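Qui sommes-nous ?

Bienvenue chez Brastach ! Si vous êtes arrivé jusqu'à cette page, c'est sans doute que vous hésitez encore entre refaire votre salle de bains tout de suite ou la supporter encore un hiver, et nous comprenons très bien cette hésitation, nous l'entendons presque tous les jours au téléphone. Prenez donc quelques minutes, on vous raconte la maison.

Notre histoire

Brastach est née d'une fuite. Florence Leclerc tenait à l'époque une petite quincaillerie de quartier, et sa propre baignoire s'était mise à couler chez le voisin du dessous, Berwyn Gough, plombier de son état (on choisit rarement aussi bien son voisin). Il est monté avec sa caisse à outils, il est resté dîner, et avant le dessert ils parlaient déjà d'ouvrir ensemble un endroit où l'on vendrait des salles de bains comme on aimerait qu'on nous les vende : en prenant le temps, en montrant les choses pour de vrai, et en disant franchement quand un projet ne tient pas debout.

La quincaillerie a fermé au mois de juillet suivant, et le premier magasin a rouvert dans les mêmes murs, avec un comptoir repeint et un stock de robinets que Berwyn avait rangés selon un ordre connu de lui seul. Florence a tout reclassé depuis. Ils ne sont toujours pas d'accord sur la place des siphons.

Notre salle d'exposition

Nous avons toujours voulu un lieu où l'on puisse toucher, comparer, s'asseoir au bord d'une baignoire et discuter sans se presser. Une baignoire, cela se choisit avec le dos et les épaules bien plus qu'avec un catalogue, et nous encourageons vivement nos clients à enlever leurs chaussures et à s'y installer. Les enfants n'attendent généralement pas qu'on les y invite !

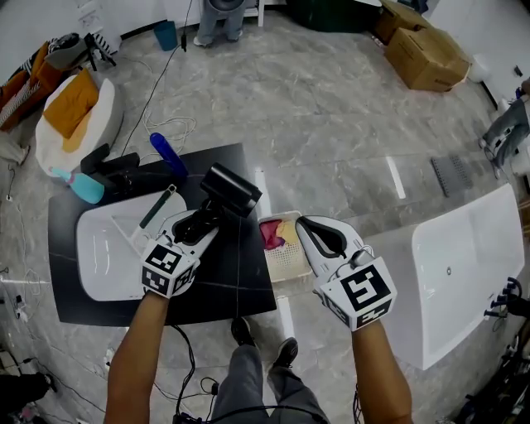
Une baignoire îlot blanche et quelques accessoires, sur un sol gris marbré.

Les baignoires îlots font rêver beaucoup de monde, et c'est bien normal, mais elles demandent de la place tout autour pour passer la serpillière, une évacuation bien située et un plancher capable de porter l'ensemble une fois l'eau et le baigneur dedans. Dans les immeubles anciens, nous venons toujours vérifier sur place avant de signer quoi que ce soit. Il nous est arrivé de déconseiller le modèle dont un couple était tombé amoureux, et de les voir revenir six mois plus tard pour une douche dont ils sont ravis.

Côté fournisseurs, nous travaillons avec deux fabricants que nous connaissons bien. Flasteo nous livre les baignoires et les receveurs, Cordero les meubles et les plans vasque. Nous avons visité les ateliers de l'un comme de l'autre, et Florence en garde un souvenir ému, surtout du déjeuner chez Cordero, il faut bien le dire.

L'équipe

Nous sommes aujourd'hui 27 à travailler chez Brastach, entre le magasin, le dépôt et les chantiers. Ehsan Karimi dirige le bureau d'études : c'est lui qui dessine vos plans, toujours une première fois au crayon, et qui vous demandera si vous êtes gaucher, dans quel sens s'ouvre la porte et où sèchent vos serviettes. Ces questions paraissent parfois curieuses au premier rendez-vous. Elles évitent pourtant bien des porte-serviettes posés derrière un battant.

Harvey Chan s'occupe des chantiers. Il a commencé comme carreleur et il garde de ce métier une horreur des joints irréguliers qui profite à tout le monde. Quant au service après-vente, il est entre les mains de Chang-ho Yoon, qui répond lui-même au téléphone le matin et qui sait, au seul bruit que vous lui décrivez, distinguer un clapet fatigué d'un mécanisme de chasse entartré.
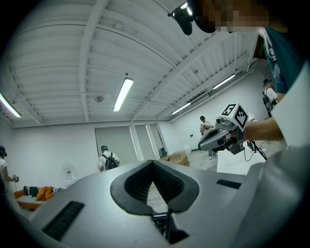

On apprend beaucoup les uns des autres dans cette maison. Les nouveaux passent leurs premières semaines au magasin, même lorsqu'ils sont embauchés pour la pose, et les vendeurs suivent au moins un chantier du début à la fin, démolition comprise. On parle autrement d'un receveur extra-plat quand on en a monté un au quatrième étage sans ascenseur, croyez-nous.

Comment se passe un projet

Tout commence par une visite chez vous, gratuite, pendant laquelle nous prenons les mesures et nous écoutons. Ehsan prépare ensuite un plan et un devis détaillé, ligne par ligne, que nous relisons ensemble autour d'un café. Si quelque chose vous chiffonne, on reprend. Certains projets se décident en une soirée, d'autres mûrissent pendant des mois, et nous n'appelons jamais pour vous relancer.

Pendant les travaux, vous avez un seul interlocuteur et un seul numéro. Le chantier est balayé tous les soirs et l'eau n'est coupée que sur rendez-vous.

Et Parnik ?

Vous verrez parfois ce nom sur nos factures. Parnik est notre atelier de réparation, installé au 73 de la même rue. On y remet en état les robinetteries anciennes, on y cherche des joints introuvables et l'on y accepte volontiers les pièces dont vous ne savez plus que faire.

Passez nous voir, avec vos plans ou simplement avec vos questions. La cafetière est à gauche en entrant, et Berwyn se fera un plaisir de vous montrer ses siphons.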